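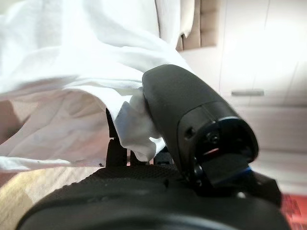

Figure 7.1 A thin white cloth hanging in loose folds from a single gathered point.

Chapter 7
Folding and Caring for Household Linens

Pick up a clean dish towel by any spot near its middle and let the rest fall. Look at what happens! The cloth drops away in wide, soft curves, and close to your fingers it bunches into a tight little knot of wrinkles. Lift it by a corner and you get a completely different shape. Same towel, same hand, and yet every new hold gives you new folds to look at.

That small experiment is where this chapter begins, and it is worth doing before you read any further. In Chapter 6 you learned how fibers are spun and woven. Now you get to see what the weave does once it leaves the loom and lands in somebody's laundry pile.

The way a fabric hangs under its own weight is called its drape. Thin, soft fabrics fall into loose folds, as the cloth in Figure 7.1 does. Stiff fabrics such as heavy canvas stand away from the hand and make only a few big bends. Drape matters to dressmakers, of course, but it matters just as much to anyone with a stack of sheets to put away. A cloth with a soft drape slides and sags while you are folding it, so you need to find its edges early and keep hold of them.

Finding the edge is the real skill. Itzel Cisneros ran the linen room at the Sonstead Hotel, where her team folded 400 napkins on a busy day, and she taught every new worker the same first move: take hold anywhere, let the cloth hang, then follow the hem with your other hand until you reach a corner. Pinch that corner and run along the hem again to the next one. With two neighboring corners in your hands, the whole cloth opens out in front of you, and the rest is easy (and quite satisfying, once you get the rhythm).

Hems deserve a close look too. A hem is a raw edge turned under and stitched down so that it will not fray. After many washes it may curl or pull tight. Smooth it flat with your palm before the first fold. A curled hem left alone will throw the second fold off, and by the third you will have a lopsided bundle that leans over on the shelf.

While the cloth is open, check it for spots, pulled threads, and worn places. Small marks are easy to miss on a folded piece and much easier to find on one that is hanging loose in good light.

In this chapter you will
compare the drape of several common fabrics
fold square, rectangular, and fitted pieces
learn when to press a crease and when to leave it out
plan a linen shelf for a small home

Words to know
drape, hem, selvage, crease, grain, thread count

Before you begin
Bring one cloth from home, any size, clean and unfolded. Hold it up from the center, then from a corner, then from the middle of one side. Make a quick pencil sketch of each shape and label the places where the wrinkles are tightest. Keep your sketches for the Grasska folding activity on page 108.

7.1 What Makes a Cloth Drape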